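Home | Archive | Threads | Join | Help

[Members list] Re: lapsed dues and the September meeting
2022-04-23, posted by Wiesława Wieczorek

Hi all,

I finally got through to the membership office this morning (41 minutes on hold, with the same piano tune!) and I have answers for most of you.

> If my dues lapsed last year, do I have to start over as a
> new applicant, or can I just pay up? And does a resident
> still need two sponsor letters?

You can just pay up, as long as you lapsed less than two years ago. The reinstatement fee is $136 on top of the regular $244, and you keep your old member number. Mine is 1484, so you can guess how long I've been around. Residents need one letter now, from the program director, and it can be emailed.

The part that tripped me up is the new Kalterora login. Your old password won't carry over, so click "first visit" even though it isn't your first visit, and have your license number handy before you start. It timed out on me twice while I hunted for mine in a drawer.

Fellows moving up to Active, please get your forms in before the September meeting, or you'll sit in the transitional category another year and lose your vote.
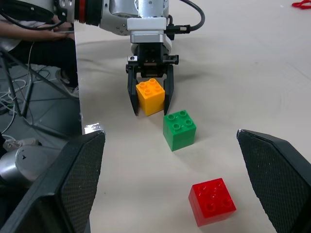

Cordier wrote back that the transitional people can still vote on bylaws, only not for officers, so I stand corrected on that one.

More when I hear about the travel grants.

Wiesława

Comments (3)

Lalesero: Thanks! Does the letter have to be on letterhead?

Wiesława Wieczorek: Yes, and signed. A scan is fine.

Evolis: "First visit" worked for me, thank you!!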